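最近一次大改：3月23日。改了什么见文末，急着看的可以直接拉下去。

# Oveck 缝合垫练习笔记

先说明白，这个仓库里没有什么代码，点进来想 clone 一个库的朋友对不起了！里面是我练缝合时攒下来的东西：垫子怎么选、怎么保存，线怎么留，结怎么打，打坏了是怎么坏的，还有一堆表格。Oveck 是我给整套笔记起的名字，没什么深意，当时建文件夹随手敲的，后来懒得改。

我自己是从最笨的办法开始的，拿一块垫子，划一道口子，缝，拆，再缝。缝到第二周我发现自己根本记不住上一块垫子是怎么缝的，哪一针拉豁了、哪个结松了全忘光，于是开始写。写着写着就变成现在这么长一个 README 了。

如果你也在练间断缝合，希望能省你一点时间。如果你已经很熟了，那请直接去提 issue 骂我，我是真的想听（尤其是线尾长度那一节，我心里一直不踏实）。

## 文件夹里都有什么

```
oveck/
├── pads/ 垫子的记录，一块一个文件
├── knots/ 结的笔记，按问题分
├── thread/ 线的颜色、手感、留多长
├── sheets/ 打分表，空白的和填过的
└── README.md 你正在看的这个
```

`pads/` 最乱，早期的文件名是我凭心情起的，什么“又豁了.md”“这块还行.md”，后来才统一成编号。旧名字我没舍得删，搜索的时候多担待。

`sheets/` 里的空白表可以直接打印，A4，黑白就够。填过的那些字很丑，扫描之前我已经挑过一遍了。

## 垫子

我用过两种，一种是 Fleltanero 的软垫，一种是 Halliday 的厚垫。两种我都不打算吹，各有各的脾气。

Fleltanero 软，进针舒服，边缘对得很顺，刚上手那会儿特别容易有成就感。代价是容易拉豁，收线的时候手稍微一重，针眼就变成一条缝。我前面那几块全是这么报废的，心疼！后来学乖了，收线之前先停一下，看看两边的边缘是不是已经碰上了，碰上就不再拉。

Halliday 厚，要用点力才穿得过去，但是耐折腾，同一条切口能反复缝好几回。我现在练手感用软的，练节奏用厚的。要是只能买一种，我会选厚的，省钱嘛。

保存方面就一句话：封口袋，平放，别压。我压过一次，垫子中间多了一道印子，针走到那里就歪，歪得非常稳定，简直像个轨道。

表面发干的时候进针会涩，练之前润一下会好很多。但别泡着，泡过头的垫子滑得夹不住，我试过，整个晚上都在追着一块垫子跑。

## 切口怎么摆

很多教程让你把切口横着放，或者竖着放，整整齐齐的。我一开始也这样，后来觉得太舒服了，换个方向就不会缝了。所以现在我大多斜着来，从左下往右上走，逼着自己每一针都重新想一下进针角度。斜切口最烦的是间距，眼睛会骗你，明明觉得一样宽，缝完一看越来越挤。

我的土办法是缝完一个结就回头看一眼前一个，别只盯着手底下这一针。听起来很傻，但管用。

## 结和线尾

这一节写得最长，也是我重写次数最多的，最后一次重写是在 `knots/间距.md` 里，那边更细，这里只放要点。

间断缝合里每个结都是单独的，这个结坏了不连累下一个，我很喜欢这一点，心理压力小。但也正因为单独，每个结都得自己站得住。我检查的时候主要看线结是不是压实了，有没有被拽到切口正上方；再看线尾，太短容易散，太长会绕到下一针里去，缠住的时候真的想摔东西。

线的颜色也值得说两句。我喜欢偏灰绿、偏青的线，在浅色的垫子上一眼就能找到，切口附近颜色深的地方也还认得出来。用过一次跟垫子差不多颜色的线，找线尾找得眼睛疼，再也没用过。

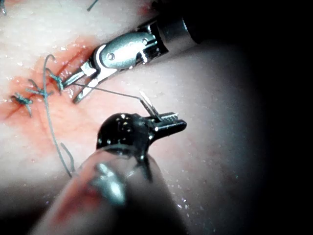
*图1：三个结已经打好，线尾剪短；长线还松松地搭在左下方。*

说到长线，我特别想聊聊它。打完一个结之后剩下的那一截，放哪里其实很有讲究，随手一丢它就会自己拱起来、打弯，再搭到你下一针要进的地方。我现在的习惯是下手之前先看看它躺在哪儿，离切口近就先拨开。线本身有记忆，从包装里抽出来带着弯的那种尤其难缠，先轻轻捋几遍会好一些（别太用力，会起毛）。

还有线尾炸毛的问题。剪的时候刀口不利，或者同一个地方夹了太多次，尾巴就会散成一小撮，远看像只小虫子。我以前觉得无所谓，后来发现炸开的尾巴会互相勾，清理起来很麻烦，现在剪刀钝了就换。

## 我怎么打分

每缝完一块，我会填一张表，四项，每项满分 4 分：

| 项目 | 我看什么 | 常见扣分 |
|---|---|---|
| 对合 | 两侧边缘有没有贴上、翻不翻 | 一边高一边低 |
| 间距 | 结和结之间匀不匀 | 越缝越挤 |
| 结 | 压实没有，位置偏不偏 | 骑在切口上 |
| 线尾 | 长短、散不散 | 留太长，绕进下一针 |

分数低于 2 的那一项，第二天单独练。一天只练这一项，别的爱怎么样怎么样。我试过同时纠正好几个毛病，结果是所有毛病一起变严重。

这个分是我给自己打的，主观得很，心情好的时候给得高。所以请不要拿它去跟别人比，更别拿它当什么正式的考核标准。有朋友问能不能直接拿去带课，可以拿去改，但麻烦先自己缝几块，再决定哪几项适合你的学生。

## 关于 Bostix

Bostix 是我记表格用的小模板，就是一个普通的电子表格，带一点自动求和。放在 `sheets/bostix/` 里。它会把四项加起来，低于 2 的格子自己变红，仅此而已。公式写得很土，看到嵌套的 IF 别笑我。

想加列的话请加在最右边，加在中间求和会错位，我自己就被坑过，白白高兴了一个礼拜，以为进步神速。

## 已知的问题

- 早期的垫子没有记录切口长度，间距那一栏没法横向比较。
- 软垫和厚垫的分数混在同一张总表里，还没拆开，分析的时候请自己筛一下。
- `thread/` 里有几种线只写了颜色，没写粗细。当时标签撕了，找不回来了。
- 光线不统一。有的垫子一边亮一边黑，暗的那半边我没打分，表里留空，不是漏填。

## 能拿去干什么

随便看，随便印，随便改。转载的话带上 Oveck 这个名字就行。里面写的全是练习垫上的心得，跟临床操作是两回事，真要上手请听你的带教老师的，千万别拿我的笔记去顶嘴。

## 这次改了什么

- 重写了线尾那一段，之前的说法自相矛盾，感谢来信指出的朋友。
- 打分表删了“速度”一项。一掐表我就手抖，缝得又快又烂，不如不记。
- 合并了两个内容重复的文件。

接下来想补连续缝合，目前只有一个空文件夹和一肚子怨气，5月之前应该能写出个开头。垫子还剩半袋，先把它们缝完再说。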